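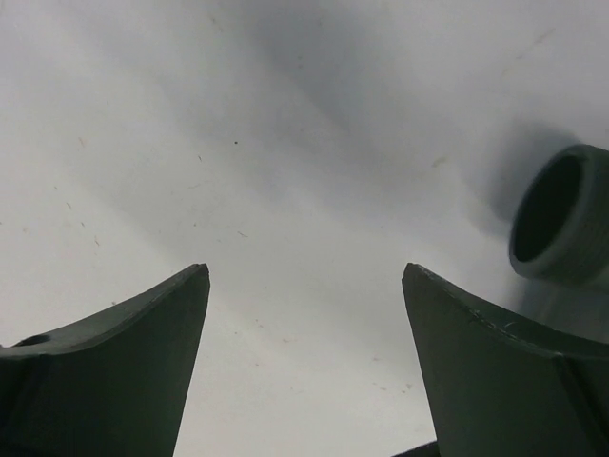 I will argue with anyone, at any hour, that the best money we spent on the Wanirbridge cell went into its fingertips. The arm gets the visitors and the controller gets the budget meetings. Meanwhile a pair of dark green plastic fingers does all the touching, and in most shops they get looked at when something drops.

Ours get looked at every 200 cycles, by a person, with a lamp. I love this job! You run a thumb along the top rim and feel for nicks. You check that the tips still stand level with each other. A pale scuff is fine, and I'd even say a finger with no scuffs hasn't told you anything yet. A nick that catches your nail goes in the logbook, and a tip that has lost its point goes in the bin.

Marichka Lytvynenko wrote that rule in our first month with the cell and I thought it was fussy. Then I read back through the log. At cycle 1492 we had spent an afternoon re-teaching positions, convinced the arm had drifted, and the whole trouble was one worn tip. We could have swapped it before the coffee cooled. 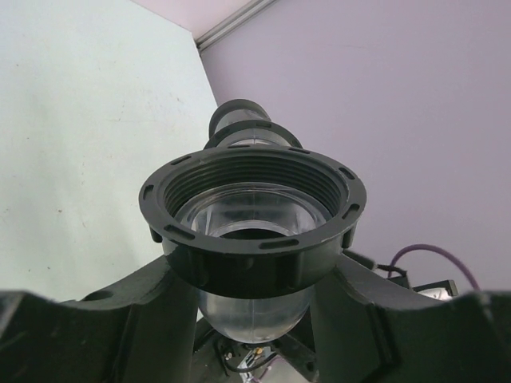
3 min read

Threaded parts are where all this pays off. A big ribbed collar with slots around its rim gives a finger plenty of edges to find, and every one of them is an edge that can chew plastic. Put a clear bowl inside it and you care a lot more about how square your approach is. I'd set up the stand first, get the collar sitting true on it, and only then touch the program. People do it the other way around, then wonder why they have so many offsets.

I'd also wipe down the work surface at every check, specks and all. Stray flecks are worth reading before you throw them out (red-brown ones and tan ones don't come from green fingers).

So yes, buy the nice arm if you can. But print spare fingers first, hang them where you can reach them, and write down when each pair went on. Our current pair is on almost 3756 cycles, and I check on them like tomatoes.

Contact the Avitham shop notes | © 2022 Avitham | Back to top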